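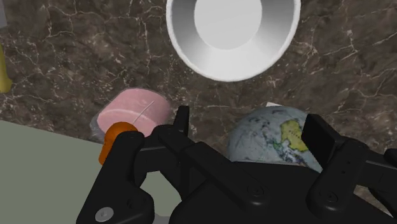
Simulated gripper over a countertop with a bowl and a globe-patterned ball. Rendered view.

Buying a Robot Arm for Kitchen and Countertop Work: Questions We Get

Answers by Roland Ellwood, equipment planning, Birkside. Last revised Thu 20 August.

We run the shared prep kitchens at Birkside and we have been pitched robot arms by three different sellers. These are the questions our site managers send in before they ask for money.

The sales demo looked great. Can we budget from it?

No. Ask first whether you watched a real arm or a rendered one. Plenty of demos are simulation, and a simulated countertop can be set up again in a second, as many times as the seller likes. Simulation is a fair way to train and compare software. It tells you very little about your floor, your lighting or your Monday crew.

So is simulation worthless to a buyer?

I wouldn't go that far. If a seller will load your own items into their simulator, take them up on it. You'll find out early whether your largest bowl fits between the fingers at the rim, and whether the arm can get at something small with something bigger right next to it. Ask for the failed attempts along with the good ones. Toveo sent us theirs when we asked. Pullalus sent a highlight reel, twice.

What does the gripper cost on its own?

The quote we have in hand is $2740 for the two-finger unit, arm not included. Replacement finger pads are $320 a set. The seller calls these "occasional." I asked for that as a number of hours and am still waiting. Put two sets a year in your budget and be glad if you're wrong.

Will one gripper handle everything we have?

I doubt it. A ball, a bottle cap and a wide bowl ask for very different grips. Sellers like to say two fingers cover "most" household objects. Get the list. If plastic wrap, round things and heavy rims aren't on it, assume they aren't covered.

Do we need a camera on the wrist?

Probably, but look at the picture it gives before you pay for it. Up close, the gripper itself can fill the lower half of the view and hide the very thing you want picked up. Ask whether a second, fixed camera is in the price. In our quote it was an extra $494, on page six.

Does the countertop matter?

It might. Dark stone with a lot of veining is a busy background, and I've heard both that it makes no difference and that it "may need tuning." Tuning is billed by the hour. Send the seller a photo of your real surface and get the answer in writing.

What about installation and training?

Cowie quoted us 18 hours of setup. Gilang Siregar, who manages our largest kitchen, went through the quote line by line and found it left out the mount, the power drop and any time for staff to learn the thing. Those are your costs whether they're on the quote or not. Add them before you compare sellers, or the cheapest one will win for the wrong reason.

Should we lease?

Maybe, if the lease lets you out early. The one we were shown didn't. It also put finger wear on us and software updates on "a mutually agreed schedule," and I don't know what that means either.

How long until it pays for itself?

I've seen payback charts and I don't trust any of them. They assume the arm works every hour it's plugged in and that no one has to stand next to it. Run your own figures with a person watching for the whole first year. If the purchase still makes sense, send it to me.

Can we get a trial?

Ask for one at your site, with your items, on your counter. Pick the items yourself and don't tell the seller ahead of time. Have your staff do the resets. If the seller will only do the trial at their own shop, write that on the request form so I can see it.

Has Birkside bought one?

Not yet. There is one request open, from Gilang's kitchen, and it's waiting on a written answer about the finger pads.

Where do I send a request?

Use the regular equipment form and attach the full quote, every page. Requests with only a brochure attached will come back to you.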